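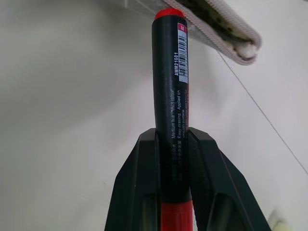
Will the Kurnedov gas storage site lower my heating bill?

Probably not soon. Starnent says the site will hold enough gas for 3000 homes, but it hasn't said for how many days.

Who pays for it?

Customers do, through a fee that runs 20 years. Kai Harms of Starnent calls the fee "modest" – he hasn't published the amount.

Is the April start date firm?

I doubt it. Rinel still has 388 permits open with landowners along the pipeline.

Where can I object?

Write to Timo Grube at the county energy office and quote file 3112.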